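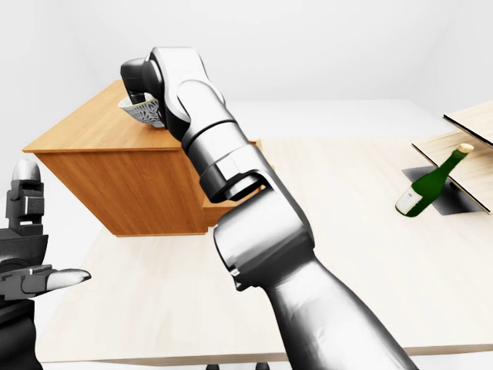 Radomir Georgiev wrote in to say that a river group asking for money ought to answer the awkward questions before the easy ones, and could we please start with where his tenner goes. Fair enough, Radomir! I'd had that one down near the bottom, so I've moved it up, and the rest follows in no order at all.

Where does my donation go?

Mostly on testing. We send water samples from the Inora to a lab, and lab work costs far more than people expect. After that it's bottles, postage, waders (they leak, they all leak in the end) and hiring the hall for the two open evenings. None of us is paid. I get my petrol back if I remember to fill in the form, and I usually don't.

If you want your gift to go on one thing only, say so in the message box when you give. Zainab Igwe reads every one of those and keeps a separate list.

What are you worried about, in plain words?

Three stretches of the river get a lot worse after heavy rain, and the gravel beds below Tarawneh Bridge are silting up. Trout and bullhead need clean gravel. When the fine stuff settles in the gaps, the eggs don't get enough oxygen and you lose that year's fish. We'd like less soil coming off the fields, fewer overflows into the side streams, and a proper say in what happens when someone wants to dig the river out.

Are you against dredging altogether?

No, though I get asked this at every single stall. There are a couple of places where the channel really is choked and the houses behind it have flooded. What we object to is dredging long stretches as a habit, with no survey first and no thought about where the spoil ends up. The plan put out for comment in August covers 465 metres of bank, and I think a good part of that could be left alone. Chak-lun Chu disagrees with me on the bit by the old mill, and has fished it for longer than I have, so do ask both of us.

How do I comment on the plan?

Write to the drainage board, by email or letter, before the end of 12th September. Put your postcode in. Say which stretch you mean and use the names on the plan if you can (the one most people call the Bends is down as Section C, which has caused no end of muddle). A short letter in your own words is worth a lot more than our template copied out, although the template is there if you're stuck.

You don't have to be an expert. If you walk there and you've seen the bank slump, write that down, with the month if you can remember it.

Can I swim in it?

I do, from the shingle beach upstream of the village, and never in the two days after a downpour. I can't tell you it's safe for you. Our tests are a snapshot from one morning and the river can be quite different by teatime. Keep your head up, cover any cuts, and wash your hands before you get at the sandwiches. Please keep dogs that have had spot-on flea treatment out of the water as well - it's nasty stuff for the insects, and the packet will tell you how long to wait.

I've seen something horrible in the water. Who do I ring?

Ring the national pollution hotline first, straight away, while you're still standing there. Then tell us. People often do it the other way round and by the time I've picked up my messages the evidence is halfway to the sea. Take a note of the time, the colour, the smell and the nearest landmark. Don't go in after it and don't touch any dead fish.

White foam after rain is often perfectly natural, by the way, and so is a rusty orange film that cracks into plates when you poke it with a stick. If the film swirls back together, it's more likely to be oil.

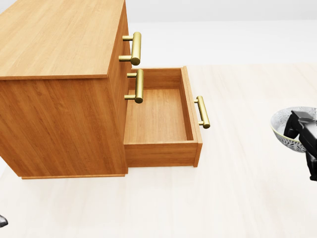

4 min read (second half of the page)

What does a sampling day involve?

A lot of standing about in cold water, and I love it. We meet at the Cenix car park, sign the sheet, and split into pairs. One of you does the kick sample, shuffling your boots in the gravel for three minutes with the net just downstream, and the other holds the watch and shouts. Then everything gets tipped into a white tray and you spend a very happy half hour looking for mayfly nymphs. Cased caddis are my favourites (little grubs wearing a sleeve of sand grains!) and I've been known to get in the way of people trying to work.

You'll need wellies, a waterproof and something to eat. Nets, trays and gloves are ours.

Do children have to stay on the bank?

Under-13s stay on the bank with a grown-up, yes. They can help with the trays, and they tend to be better at it than we are.

How many sites do you test?

We had 13 on the go last year and we're keeping the same ones, so that the results can be compared. I know everybody would like one at the bottom of their own garden. Kastriot Kelmendi is drawing up a wish list in case the money ever stretches, so send him your spot, but please don't hold your breath.

What is Mover?

Mover is our name for the scheme that shifts gravel back into the river by hand, bucket by bucket, below the weir. The weir traps the stones that should be washing down, so the bed underneath gets scoured bare. So far we've put in nearly 200 buckets. It needs written permission each time, which is why the dates come out late and then change. Sorry. If you've a bad back, we always want someone to keep the tally and mind the flask.

Can I see the results?

Yes, all of them, good and bad. They go up as a plain spreadsheet once Senad Berisha has checked the figures. Phosphate is the column people ask about most. If a number looks mad, tell us, as we've had a decimal point in the wrong place before now.

I own a bit of riverbank. What can I do?

Leave a strip. Even a couple of metres of rough grass between the mown part and the water will catch a surprising amount of soil. Don't tip your lawn clippings down the bank, as they rot and take the oxygen with them. If you've got Himalayan balsam, pull it before it sets seed, and if you think you've got giant hogweed, keep well away from it and send us a photo. We've a small pot for fencing too, up to £500 for each holding, and the form is two pages long.

How do I join?

Fill in the form at the foot of the page or come and find us at an open evening. Membership is whatever you can manage. You'll get the newsletter, which I write and which is always late, and a reminder the night before each sampling day with the tide of mud reported as truthfully as I can manage.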